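Lodholm Residents' Co-operative
Household Help Working Group
Minutes of the November meeting, common room, 7.15 pm

Present: Aslak Grønli (chair), Mrs Sundqvist, P. Warach, D. Okell, R. Tarn (minutes)
Apologies: J. Ferrier

1. Minutes of the last meeting
Agreed, with one correction. Under item 3, "the group supports a trial" should read "the group would like to hear more about a trial". Mrs Sundqvist asked that it be noted she had said so at the time.

2. Matters arising
The lock on the laundry door has been mended. The quote for the hall carpet has not come in. PW to ring again.

3. Trivel proposal
AG reminded members that Trivel has offered the co-operative a place on its early homes scheme, under which a two-armed tidying machine would be put in the common room and later lent out to flats. The cost to us would be £80 a month for 6 months, plus electricity. The question for tonight was whether such a machine can do anything in a house that we would pay for.

AG and DO had been to see the arms working at Trivel's unit. DO said they were shown desk tidying, and that the things used were the kind anyone has lying about: a stapler, a calculator, a clock, a few blocks.

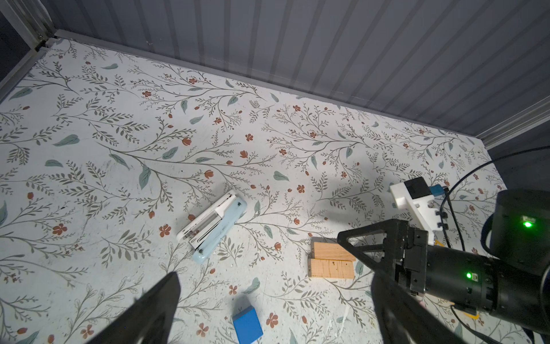
DO reported that a stapler is harder for a machine than it sounds. It is narrow, it is hinged, and it does not lie flat in the same way twice. He had no quarrel with the staff, who were open about what goes wrong. He did feel that a grown man was being asked to admire the moving of office supplies.

AG said the failures were the useful part of the visit. He had kept a tally on the back of the agenda. Out of 46 tries at picking up an object and putting it where it was meant to go, he had marked 31 as done without a person stepping in. PW asked whether dropping the thing and picking it up again had been allowed. AG said yes, he had been generous.

Mrs Sundqvist said that if a home help put away two things in three and left the other on the floor, we would have words. AG said a home help would also want more than £80 a month. Mrs Sundqvist said she would be worth it.

PW asked about speed. DO had timed one full clearing of the table at 4 minutes. He had then gone home and cleared his own kitchen table, which was in a worse state, in under one. PW thought speed mattered less if the thing could be left to get on with it while one was out. DO agreed, but said he had not been shown it being left. A member of staff stood by throughout with a hand near the stop button.
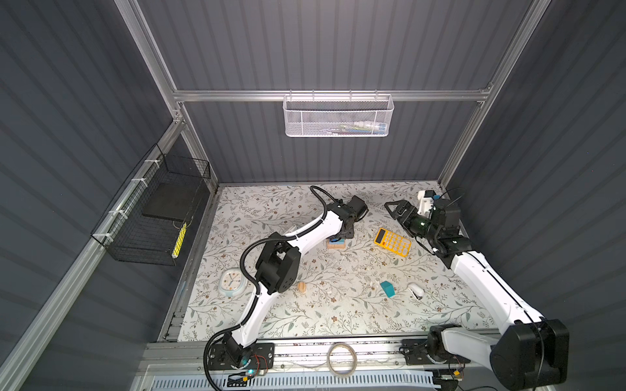 There was a long discussion of what would count as a chore. Members' own lists were compared:
Dishes, including pans that have been left
Folding bedding
Changing a bin bag
Getting things off the floor under a bed
Finding the other sock

AG said Trivel claims none of these at present. Folding is "being worked on". Nothing involving water is on offer. The arms are bolted down and everything has to be within their reach, so the floor under a bed is out of the question. PW said a machine which tidies only the table it is fixed to has taken up a table.

DO wished to put the other side. He had gone expecting a puppet show and it had been better than that. When an object was turned round by hand between goes, the arm changed its approach and often got it. He would not have believed that a few years ago. He still would not pay for it. Asked by the chair what would change his mind, he said one sinkful of ordinary dishes, done start to finish, with the staff in another room.

Mrs Sundqvist raised noise, and small children putting their hands in. AG had asked about both. The noise is a low whine and he did not find it bad. On children, the answer was that the arms should sit inside an enclosure, and the common room has no space for one unless the piano goes. Members were against moving the piano.

Decision: not to join the scheme on the present terms. AG to write to Trivel thanking them, and saying the group would look again if they can show a wet job or a folding job done without help. PW asked that the letter not sound too encouraging.

Action: AG (letter), DO (type up timings and tally for the file)

4. Paid cleaning hours
Deferred until JF is back. Mrs Sundqvist pointed out that the money not spent under item 3 would cover some extra hours on the stairs. AG to bring figures.

5. Any other business
The urn is furring up again. DO has descaler.
PW has a spare clothes airer, free to any flat that will fetch it.

Meeting closed 8.50 pm. Next meeting to be fixed when the carpet quote arrives.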